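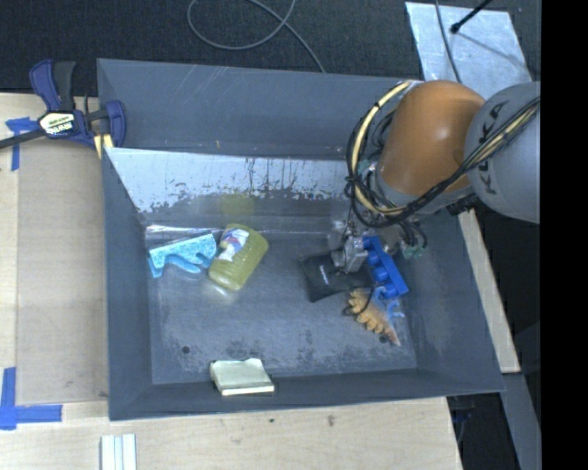 Fig. 1. KUKA arm over the metal bin, mixed household items and toys.

Skakik bin picking set

README, version 8, March 2026

Summary

Skakik is a small set of bin picking attempts recorded in a shared workshop in Plamley. It holds 995 attempts, each with one still from a fixed camera, the arm's joint log and a text note of the result. The arm reaches into a metal bin and tries to lift one item at a time with a two-finger routine. The set was made by members of the workshop for their own use and is shared in case it helps others with a similar build.

The build is kept under the name Hallinlow in the code and in the log headers. Skakik is the name of the data only.

Set-up

The bin stands on a wooden tabletop and is held at the rim with a bar clamp. It has sloping walls and a flat floor. A slanted shiny metal panel runs across the upper part of the inside. The arm comes in from the right as seen by the camera, with the cables and the hose tied to it in loops.

If you copy the layout, leave plenty of slack in the hose. Our first runs were made with a shorter one, and it pulled on the wrist whenever the arm turned towards the near left corner. Those runs are not included.

The bin is not bolted down. Check the clamp before each session. Positions in the logs are given from the near left corner of the bin rim, in millimetres.

Items

There are 78 items in the pool, all brought in from members' homes. They include toys, bottles, soft pouches, building bricks, pads and odd pieces of plastic. Items were not chosen to be easy. Shiny and see-through ones were kept in on purpose, and so were items with cords or loops. The full list is in items.csv, with weight and longest side. Colour names in that file were typed by several people and do not always agree.

Food, glass and anything with a blade were left out.

What is in each folder

stills: one JPEG per attempt, taken when the gripper is at its lowest point.
logs: joint angles and gripper width as CSV, one file per attempt.
notes: one plain text file per attempt, with the item number aimed for and the result.
layout: drawings of the table and bin, with measurements.
scripts: the Soomro scripts used to turn raw logs into CSV. You need these only if you want to add your own runs.

File names match across the first three folders. Attempt 0412 has a still, a log and a note, all named 0412.

Result words

held: the item left the bin and stayed in the gripper until it was over the drop tray.
dropped: the item left the floor of the bin and fell before reaching the tray.
missed: the gripper closed on nothing.
wrong: an item came up, but a different one from the item in the note.
stopped: a person pressed the stop button.

A cord caught on a finger counts as held if the item reached the tray. We argued over this and may split it into its own word in a later version.

Known problems

The panel inside the bin gives reflections that look like edges. A simple edge finder will pick these up as items. Masking the upper part of the bin removes most of them, but also hides anything lying against the panel.

The arm covers part of the bin floor in every still. Items under the gripper are often partly hidden, and no second view was recorded.

Marks and scratches on the bin floor built up over the sessions, so do not rely on a clean background from an early still.

In 15 attempts the note was written after the session, from memory. These are marked "late" on the first line.

Changes

Version 8 corrects item numbers in the notes and drops duplicate logs. Version 7, from October, added the layout drawings.

Use

Free to use and change for any purpose. Please keep this file with any copy. If you report results, give the version number and say whether the late notes were included.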